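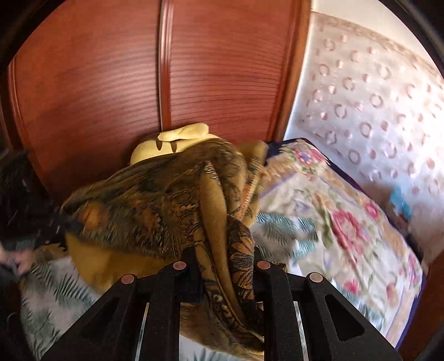
3.2 Bedding and wraps

Shawls were the item most often left on the bed between uses. In the 38 homes visited, 29 households kept at least one in the bedroom, usually near the pillow, where it served as an extra layer at night and a wrap in the early morning. A printed mustard shawl being gathered up beside a floral quilt (Figure 2) is typical of the mixing of patterns we met – few households tried to match the two.

Folding practice varied. Sixteen households folded shawls in half twice and laid them over the quilt; the others gathered them up loosely and put them on a chair or shelf. Fringed edges were generally turned inwards, as Schnyder also noted in the Losier survey. Quilts were treated differently and are discussed in Section 3.3.

Figure 2. Printed shawl with paisley-like scrolls, gathered in folds on a bed with a pale yellow pillow and rose-patterned quilt.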